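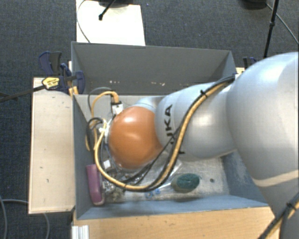 *Attachment 1: grey bin, inside. White marks on the back wall, the right wall and the floor.*

**Ticket 563: white marks inside grey bins do not wash off**

**Site:** Flastirside, small parts store
**Item:** Gremirier deep bin, grey
**Opened by:** Orest Sydorenko
**Assigned to:** Régis Lebrun (Radwan, customer support)
**Status:** Closed, one item moved to a new ticket

---

**Orest Sydorenko, 8:40**

Good morning. We have a question about the grey deep bins which we bought from you. After some months of use they are getting whitish marks inside. On the attached picture you can see two pale places low on the back wall, and the floor has white smears. The side wall on the right has them also.

We wash the bins with warm water and the Delta cleaner, then we dry them with a cloth. The marks become weaker when the plastic is wet, but when the bin is dry they come back the same as before. I tried it on three bins and it is the same with all of them.

My questions are:

1. Is it dirt, or is the plastic damaged?
2. Can it go onto the parts? We store black plastic covers in these bins and the customer does not accept any white dust on them.
3. Is there a cleaner which you recommend?

**Régis Lebrun, 9:25**

Hello Orest, thank you for the picture. Marks that disappear with water and return after drying are in most cases fine scratches in the surface. Water fills the scratches for a moment and the color looks even again. But I would like to be sure, so please make these checks on one bin:

- Wipe a dry black cloth over one pale patch, ten times, with normal pressure. Look if there is white on the cloth.
- Pass your fingernail across the same patch. Do you feel lines, or is it smooth?
- Put a little white vinegar on a different patch, wait five minutes, rinse with clean water and let it dry completely.

If the vinegar removes the mark, it is limescale from your wash water. Please do not mix the vinegar with any other cleaner, and rinse well.

What is usually inside the bins? Only the covers?

**Orest Sydorenko, 11:10**

The bins go around between different shelves, so I cannot say it is only the covers. Before, many of them had metal brackets inside. The brackets have sharp corners from the cutting.

Results of the checks:

- Black cloth, back wall: clean, I see nothing on it.
- Black cloth, floor: there is a light grey-white line on the cloth.
- Fingernail, back wall: a little rough, many very small lines.
- Fingernail, floor: rougher than the wall.
- Vinegar, back wall: no change.
- Vinegar, floor: one smear is gone and the others stayed. I am not sure how to understand this.

**Régis Lebrun, 11:50**

Very helpful, thank you. I think you have two things on top of each other.

The walls are scratched by the contents. It is a change of the surface only and the bin is still good to use. No cleaner will bring the color back, so please do not try with stronger products. An abrasive pad will make the area larger and paler.

The floor is scratched too, but there is also something lying in the scratches. A part of it is limescale, and this was the smear that went away. The line on your cloth can be fine plastic dust or dried cleaner. How much of the Delta cleaner do you put in the water, and do you rinse after?

**Mounir Ashour, 13:05**

I am answering for Orest because I am responsible for the washing. We put two caps in one bucket. We do not rinse. The label says that rinsing is not necessary on floors, and we thought it is the same for bins.

**Régis Lebrun, 13:20**

Mounir, then I would start with this. Please take the bin from the picture and one other bin with a similar floor, and do as follows:

1. Brush the floor with a soft nylon brush and warm water, no cleaner. Go into the corners.
2. Pour the water out completely.
3. Wash with one cap of cleaner for the bucket.
4. Rinse two times with clean water.
5. Turn the bin upside down and leave it until it is dry. Do not use the cloth this time, it can leave lint in the rough places.
6. Repeat the test with the black cloth on the floor.

**Mounir Ashour, 15:45**

Done with both bins. The cloth is clean on the first one. On the second one there was a very weak trace in one corner, and after I brushed this corner again it was also clean. The pale marks are still visible on both, like you said.

We have 1,910 bins of this type, so the drying upside down is a problem for us. There is not enough place on the floor. Can we stack them crossed, so that air goes inside?

**Régis Lebrun, 16:00**

Yes, crossed stacking is fine. Please go no higher than 4 bins, because they are not locked together in this position and the stack can slide.

For your second question, Orest: after this washing I do not expect white dust on the covers, but a rough floor will make new dust if metal parts are moved on it again. My suggestion is to separate them. Use the marked bins for the brackets, and keep the bins with smooth floors for the covers. If you must use a marked bin for covers, put a liner on the floor. A plain foam sheet is enough.

**Orest Sydorenko, 16:35**

We agree with this. Ayman Shawky will check the bins on the cover shelves first, with fingernail and black cloth, and put a label on the short side of those which must go to the brackets.

One more question, is this a warranty case? My manager Sherif El-Sayed is asking.

**Régis Lebrun, 16:50**

I asked inside. Scratches from the contents are normal wear and not covered. Cracks, or a wall which is bent so that the bin does not stand flat, would be covered until January. If Ayman finds such bins, please send me a picture of the outside and of the number under the rim.

---

**Update, Ayman Shawky**

Check of the cover shelves is finished. 232 bins are labeled and moved to the brackets. I did not find cracks. Some bins had old tape glue on the floor which also looks white from a distance, it came off with warm water and a plastic scraper. Maybe it is good to add it to the instruction.

**Update, Mounir Ashour**

New washing instruction is on the wall above the sink: soft brush, one cap, rinse two times, dry crossed. I added the tape glue. The green pads are removed from the washing place.

**Update, Régis Lebrun**

Thank you all. I close this one. The request for a price for foam liners is moved to a separate ticket, Sherif is in copy there. Ayman, please write the inside dimensions of the bin in the new ticket, measured at the floor and not at the top.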